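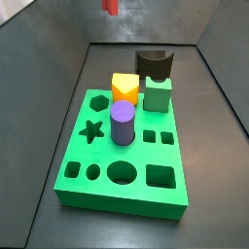 *Bin setup for the sorter task, purple cylinder upright in the foam board.*

I spent most of January on the reset problem for the shape sorter. The policy Doğukan Ekinci trained in the fall was scored from whatever layout the previous attempt left behind, so every comparison we made mixed policy quality with starting difficulty. Two checkpoints could swap places depending on which one ran first.

The fix is paired starts. We store a reference image for each layout, overlay it on the live view, and nudge the blocks until they line up. Both checkpoints then run from the same layout, and we score the difference per layout instead of comparing two averages. The evaluation set is 46 layouts. Training data did not change: 3581 episodes, same split as before.

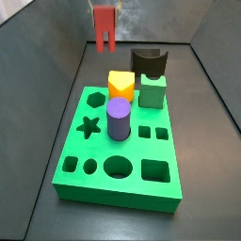 *Green notched block to the right of the yellow one, black arch behind both, gripper at the back of the bin.*

Layouts with blocks crowded along the back edge of the board account for most of the disagreement between checkpoints. A block standing behind another is partly hidden from the fixed view, and the older checkpoint tends to pick an approach angle as if the hidden part were free space. Ilgın Şimşekoğlu suggested scoring grasp and insertion separately, which I should have done from the start. Insertion is nearly the same for both. The gap is in the grasp.

Alignment by overlay is slow, and yaw error on the square pieces is hard to see. I have not measured how much of that leaks into the scores.
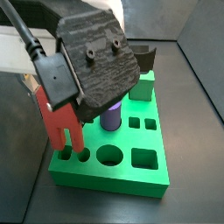
**Why not randomize the starts and run more trials?**

Random starts work if you can afford enough of them. With one bin and manual resets, pairing gives a usable comparison in far fewer runs.

Next is a repeat of the full set with the checkpoint order reversed.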